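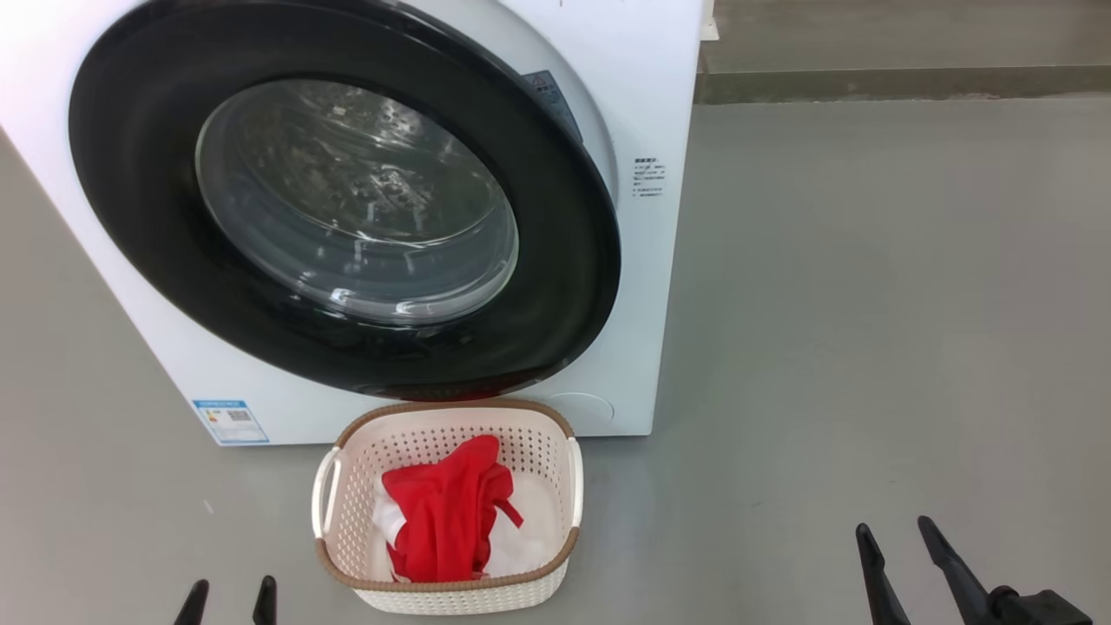 How to Label Laundry Episodes for a Subtask-Conditioned Policy

This guide covers the labeling method we use for laundry loading on a two-arm robot. It explains how to cut each episode into subtasks, how to write the label text, and how to set up the training split so the result can be compared with a baseline that has no subtask labels. You need recorded episodes with head camera video and joint data, and a copy of Pledeo, our annotation tool. Any tool that can put start and end marks on a video timeline will also do.

What the method does

The baseline policy gets one instruction for the whole episode: "put the laundry in the washer." The labeled policy gets the same instruction plus the current subtask. A small second model, which we call Tlapale, predicts the subtask from the head camera view. At run time Tlapale updates its prediction and passes the text to the policy. The policy itself is the same size in both cases.

Step 1. Fix the list of subtasks

Write the list before anyone starts labeling. For laundry loading we use 4:

open the door
pick from the basket
place in the drum
close the door

We tried a longer list first, with separate entries for reaching and grasping. Labelers disagreed on where one stopped and the other began, and the extra marks made training worse. Keep the list short enough that two people looking at the same video would cut it in nearly the same place.

Step 2. Mark the start of the episode

Many episodes begin with the washer door shut, the laundry in a basket on the floor in front of it, and both grippers open at the bottom of the view. Put the first mark on the last still moment before either arm moves. Trim everything before that. If you leave a long pause in, the policy learns to wait.

If the door is already open, skip the first subtask. Do not add an empty segment for it.

Step 3. Mark the changes

Use these rules for the cuts:

"Open the door" ends when the gripper has let go of the door.
"Pick from the basket" ends when the garment is clear of the basket rim.
"Place in the drum" ends when the fingers are back outside the door opening.
"Close the door" ends when the arm stops after the push.

Pick and place repeat once for each garment. Long straps and sleeves cause most of the trouble. A strap can stay over the rim of the basket while the rest of the garment is already in the air, and in that case the pick is not finished. Wait for the strap. When two garments come up together, label it as one pick and tick the "multiple" box. Do not throw the episode away.

Step 4. Write the label text

Add the color and type of the item if you can tell them from the video: "pick the red garment from the basket." If you can't tell what kind of garment it is, write "garment" or "cloth." Guesses such as "shirt" for a crumpled item hurt Tlapale, which then learns names that have nothing to do with what the camera sees.

Step 5. Check agreement

Have a second person label a sample of episodes without seeing the first set. Compare the marks. If the two sets differ by more than a second on any type of cut, go back to the rules in Step 3 and reword the one that failed. Ours failed on "place in the drum" the first time, when the rule only said "garment released."

Step 6. Train and compare

Split by episode, never by segment. Segments from one episode look very much alike, and mixing them across the split gives scores that are too good. Train the baseline and the labeled policy on the same episodes with the same number of steps.

For our comparison we ran 60 trials per policy in the Jilstead test space. A trial counted as a success only if every garment was in the drum and the door was closed. The baseline succeeded in 23 percent of trials... and the labeled policy in 71 percent, with both values rounded. Most baseline failures came from closing the door with laundry still in the basket. The labeled policy mostly failed on garments lying flat at the bottom, where the fingers slid over the cloth.

Known problems

Tlapale sometimes switches to "close the door" when an arm hides the basket. Requiring the same prediction several times in a row before switching fixes most of these cases, with a slight delay between subtasks.

White cloth in a light-colored basket is harder to detect than colored items. Include plenty of these episodes.

The label export for Ustutia format drops the "multiple" box. Save a copy in the native format first.

Labeling rules maintained by Sebastián Vergara. Last revised in May.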